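Product news: Brendmont releases the Trillolis bin-picking kit
2025-09-06

Brendmont has begun shipping Trillolis, a kit for picking mixed items out of deep bins. It replaces the company's earlier pick package, which handled one part family at a time and was withdrawn in March. The new kit consists of a multi-finger gripper, a wrist adapter plate, a cable dress pack and a software license for the grasp planner. The robot and its controller are not included.

The planner works from depth data and does not need a CAD model of the items. Grasps are ranked by finger clearance first and expected hold second, an order the user can reverse in the settings file. Azlan Wibisono, product lead at Brendmont, says the reversed order suits shallow trays but costs picks near the walls of a tall bin.

Setup is in two parts. The mechanical side is short: mount the adapter plate, route the cables along the wrist with enough slack for full rotation, and check that the bundle clears the bin rim at the lowest approach height. The second part is bin calibration, which takes 60 minutes by the manual. Suryani Yusof ran it for this newsletter on a gray bin with a badly scratched metal floor. The first calibration was rejected because of glare. The second passed after the overhead light was moved to the side and the exposure lowered.

Our trial load was chosen for variety – rigid plastic, soft toys, a cylinder and a bottle shape. Rigid items were planned without intervention. Plush items needed the finger force limit lowered from the default, a change that has to be made per job and cannot yet be tied to an item class. Brendmont lists this as an open request.
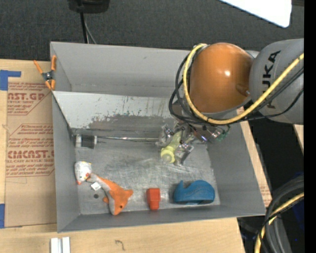
Can the kit be used with an existing robot cell?
Brendmont supports retrofits on any six-axis arm that has a standard wrist flange and a free network port on the controller. Older controllers need the Raju interface box, sold separately.

Each kit comes with 5 spare fingertips and a 2-year warranty on the gripper body. Fingertips are treated as wear parts and are not covered. The planner license is tied to one controller and can be moved once at no charge.

Festusance handles distribution and has set aside 200 kits for the first batch. Orders for evaluation units go through Benedicta Atinga at the Festusance sales desk – please state the arm model, flange pattern and inside depth of the bin.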